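So the Konholm winter beer is back, and I have been into the Merer taproom twice already to make sure it's as good as I remember. It is! If you missed it last year, it's a dark, sticky sort of porter with smoked plums in it, and the brewery only did 1,065 bottles, which went in an afternoon. They've gone up to 1,586 this time, so I'm hoping I can buy a couple for the cupboard without queuing in the sleet again.

Ka-ming Au came with me for the second visit and reckons the plums are louder than last time. I think she's right, though I'd also had a bag of very salty crisps by then and wouldn't trust my tongue on anything. It's 5% on draught, so you can have a second one and still get the bus home.

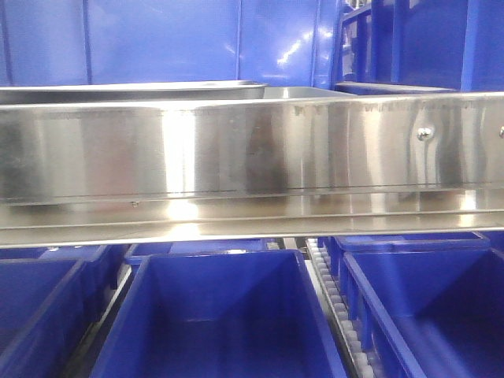 The other one I tried was the Tsao, a pale thing with yuzu peel, and I'm less sure about that. The first few sips were lovely -- really sharp and clean -- and then halfway down the glass it started to remind me of washing-up liquid. Ka-ming finished mine. She'd have it again in summer, she says, in a garden.

Mekon are meant to be pouring at the Merer in March, with a sour I've been wanting to try for ages. Tickets aren't up yet, but there are only 82 places so I'll be refreshing that page like mad. Shout if you want me to get you one.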